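The Ferry to Kosholm

My uncle kept the ticket in a tobacco tin for all his life, and when he died the tin came to me. On the ticket was printed: Pavthorpe to Kosholm, single, number 209. It was never used. The corner that the sailor should tear off was still there.

I decided to go in June, when the sea is quiet. I did not tell my wife the real reason. I said I wanted to see the birds.

In Pavthorpe the woman at the ticket window turned my uncle's ticket over, then over again, and called to somebody in the back room. Nobody came. She pushed it back to me under the glass.

"This boat is not sailing since a long time," she said. "Now we have the Gristance. She leaves in 45 minutes. You must buy a new one."

I bought a new one. Then I went to the waiting café and sat down.
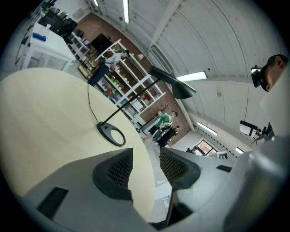
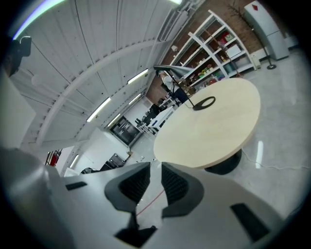

Story by Henryk Jasińska
Posted 26 December 2009

An old man was sitting across from me with a dog under his chair. He looked at the tin in my hand.

"You are from the Suksawat family," he said.

"My mother was."

"Then it was your uncle. He stood on the pier with one suitcase. She was waiting for him on the other side, in a green coat. Everybody on Kosholm knew about it."

"Why did he not go?"

The old man gave the dog a piece of his bread. He took a long time for it.

"The boat was full of sheep," he said. "He had a new suit. He said he would take the next one."

I wanted to laugh, but I saw that he was serious. Outside the Gristance made her signal, and people began to pick up their bags.

"And the woman?" I asked.

"My sister," he said. "She has still the coat. She will be angry with you, I think, you have his ears – but go to her anyway. The yellow house, after the church."

He did not stand up. I put the tin in my pocket and went down to the boat. There was a smell of diesel and wet rope, and on the deck, behind a low fence, there were sheep.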